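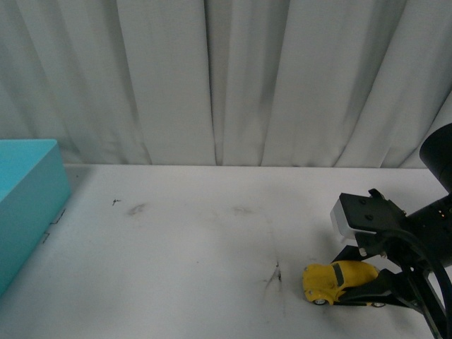
Effect of Linen Reuse Cards on Laundry Volume at a Small Hotel
Student Project Report
Noman Mohmand and Babar Durrani
Submitted 07/02/2019

1. Background
The Greser is a 21-room hotel with its own laundry on the ground floor. Bath towels were changed daily and bed sheets every second day, whether or not the guest asked. The manager wanted to know if a card left in the room would lower the volume washed.

2. Method
The study ran for 10 weeks. In the first half, rooms were serviced as usual. In the second half, a printed card was placed on the bathroom shelf. It told guests that towels left on the rail would stay and towels left on the floor would be replaced. Sheets were changed on request or at checkout.

Housekeeping staff logged each load by room and type of linen. Loads were weighed on the scale in the laundry. The log was kept on paper and copied to a spreadsheet each evening.

3. Results
Towel weight per occupied room fell by 10 percent after the cards were placed. Sheet weight fell by less and varied too much between weeks to support a conclusion. Most of the towel savings came from stays of three nights or more. One-night stays showed no change, as expected, because all linen is replaced at checkout.

4. Limitations
Occupancy differed between the two periods. We corrected for this by using occupied rooms, but did not correct for the number of guests per room. Two log sheets from November are missing and those days were left out. Some towels on the rail were replaced anyway by staff who had not been told of the new procedure.

5. Recommendations
Keep the towel card. Reprint it in larger type and train new staff on the rail rule. Repeat the sheet measurement over a longer period, with guest numbers recorded at check-in.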